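7 Oct 2025

Back on the late half of the shift, which means I got Orko's leftovers again. Orko is the name Dostamex painted on the sorting arm when it arrived in April. It spent most of the spring dropping things. So did I in my first spring, and I didn't get my name painted on anything.

Today's news is that the hand line at Derese is down to 2 of us per shift. The notice by the kettle said we are "moving up the value chain", which so far means moving to a stool at the other end of the table. I used to pick wrappers. Now I watch wrappers being picked, and press the green button on Wamik when it gets in a muddle. Wamik is the software. It asks "Confirm?" in a very polite font and will go on asking until Christmas if you let it.

I pressed it 106 times before supper. I know because the screen keeps a tally now, and the tally goes upstairs. The old line never had one. You knew how you were doing by your back.

My back, to be fair, is much better. I slept through on Sunday for the first time in ages, and I can open jars. What I miss is the talking. Six of us round a table, you got through a whole divorce between tea breaks. With the arm there you have to stay behind the yellow line, so we shout, and you can't really shout about a divorce.

The target is 4000 pieces a shift. The arm did over 2000 tonight, mostly foil, which it has taken a fancy to. The very crumpled ones still give it trouble and it goes at them like my uncle with a crab. I had to sit on my hands. We're not allowed to help, it spoils the figures, so you sit there with two perfectly good thumbs and wait.
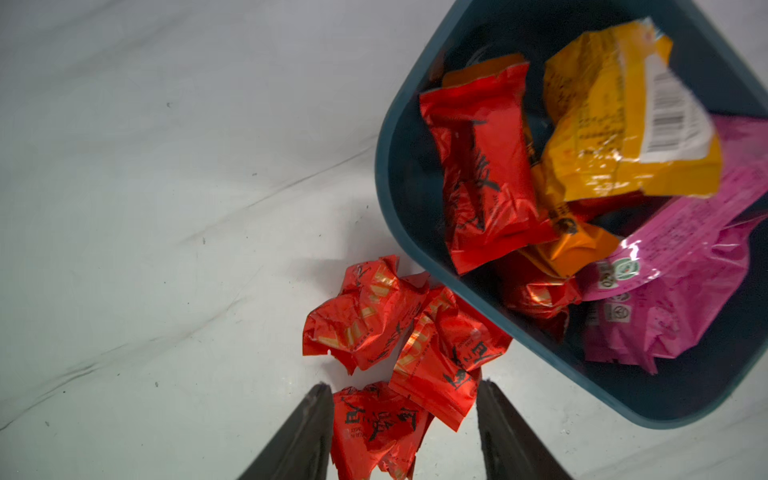 Orko's end of the table. Three reds still on the cloth, the teal bin packed.

They want one of us to do the training course, four mornings, no extra money until it's passed. I said I'd think about it. I've said that twice now, and the form is still in my coat with a bus ticket stuck to it. If I don't, it'll be someone off days, and then I'll have a stranger telling me when to press the button.

Need to wash the other overall. Out of milk.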